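How to Hang Storage on a Rail Without Wrecking the Wall

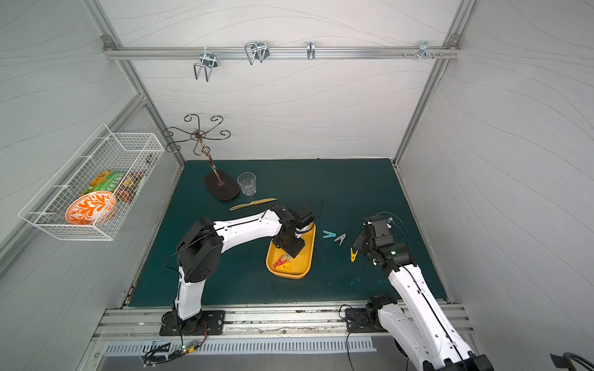

ELLOSHAM, 02/11/2023

Every second storage guide tells you a rail and a handful of hooks will fix your kitchen. I have my doubts. A rail moves the clutter from the bench to eye level, and if it's badly fixed it moves the clutter to the floor at two in the morning. Still, a rail can be worth having if you only hang what you use.

Before you buy anything

Put what you want to hang in a box and weigh it. Then look at the load printed on the packet and halve it. Those figures seem to assume a perfect wall and a very careful owner. My first rail, a Rirnside, was sold as fit for a full set of pans. It sagged by May.

Knock on the wall and find the studs. A cheap stud finder will beep at pipes, nails and possibly the neighbour's cat, so check each hit with a thin nail where the rail will cover the hole.

Fixing the rail

1. Mark your height. I set mine 46 cm above the bench, which clears the kettle.

2. Draw the line with a spirit level. Don't measure down from the ceiling, especially in an older house.

3. Drill into the studs. If one end misses, use a proper hollow-wall anchor. The grey plastic plugs that come in the bag can go in the bin.

4. Put the screws in loosely, check the level again, then tighten by hand. A power driver will strip the hole before you notice.

5. Hang a bag of flour off each end and leave it overnight.

Hooks and baskets

Mixed hooks are fine. Matching sets cost more and I can't see what the extra money does. A double hook holds two things only if both are narrow. Hooks that clamp on need retightening now and then, whatever the packet says about "fit and forget".

Wire baskets are handy for packets and the odd plate — but fix them to the wall separately if you can. A basket hung off a rail tips forward as soon as the weight sits at the front. Put tall things at the back, and don't use it for anything you'd be sorry to break.

Adhesive strips

The Ouellet strips claim to hold on any clean surface. I tried them on painted plaster and they lasted 14 days, then took a patch of paint with them. On glazed tile they did better. I'd trust them with a tea towel.

Wipe the rail down when you do the stovetop. Grease gets there faster than you'd think.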